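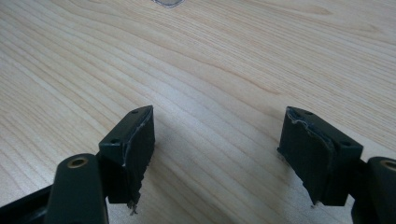
Petits rangements, grandes tables

Voilà des mois que je voulais réunir sur une même page mes essais de rangement sur table en bois clair, et c'est enfin fait ! Le sujet peut sembler mince, mais j'y prends un plaisir fou. Une surface blonde, un beau veinage, un objet du quotidien posé dessus, et j'ai tout de suite envie de chercher où il serait le mieux. Ceux qui suivent la série Zustolham depuis le début connaissent ma faiblesse pour les choses de la salle de bains : brosses, peignes, gobelets, tout ce qui traîne au bord d'un lavabo et qui mérite un peu d'égards.

Le bois clair a une qualité que j'adore, il laisse chanter les couleurs. Posez-y du bleu, du rouge, du vert franc, et l'objet le plus banal prend un air de fête. J'ai essayé les mêmes affaires sur une table sombre à Asholm, en septembre, et je suis revenue au blond au bout de 2 soirées (le noir buvait tout, même le jaune vif). Depuis, je n'en démords plus.

Côté lumière, je préfère celle qui est douce et sans soleil direct. Le grain se lit mieux, avec ses vagues couleur miel qui s'élargissent par endroits puis se resserrent. Je pourrais passer la matinée à suivre ces lignes du doigt, et d'ailleurs cela m'arrive. À Kan, dans l'appartement où j'ai commencé la série, la fenêtre donnait plein sud et il fallait attendre 17 heures pour que les reflets se calment !

Rubrique : Maison & rangement | Galeries | Salle de bains

Une brosse à dents bleue, un petit cube transparent ouvert sur le dessus : c'est le duo le plus simple de la série, et mon préféré. Le cube laisse voir le veinage à travers ses parois, si bien qu'il prend très peu de place pour l'œil. J'aime aussi la petite encoche du bord, un détail qui me ravit sans que je sache à quoi elle sert.
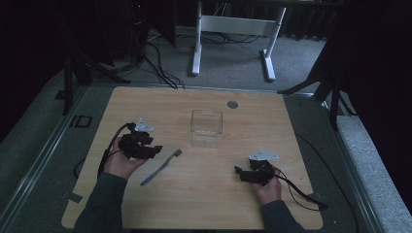 Avec un contenant aussi bas, je conseille de laisser la tête de la brosse vers le haut et de ne pas trop remplir. Deux ou trois objets, un peu d'air entre eux, et le tour est joué. Chez moi, le tube de dentifrice reste couché à côté – debout, il entraîne tout le monde dans sa chute.

Le bleu des poils répond à celui du manche, avec du blanc pour éclaircir le tout. Les brosses assorties, je les achète rarement exprès, mais quand les couleurs tombent juste, je suis ravie pour la journée.

Pour l'entretien d'un cube transparent, de l'eau tiède, une goutte de savon et un chiffon doux. J'évite le côté grattant de l'éponge, j'ai rayé 4 boîtes comme ça avant de comprendre. Un bon séchage tête en bas sur un torchon, et les parois retrouvent leur clarté.

La galerie Zustolham compte maintenant 35 mises en place, toutes sur bois clair ou presque. La prochaine fournée sera consacrée aux gobelets et aux petits couvercles, que je collectionne depuis un passage au marché de Zekgate d'où je suis repartie avec un sac beaucoup trop lourd. Il y en a des mats, des brillants, un tout cabossé que je trouve magnifique – il aura sa page à lui !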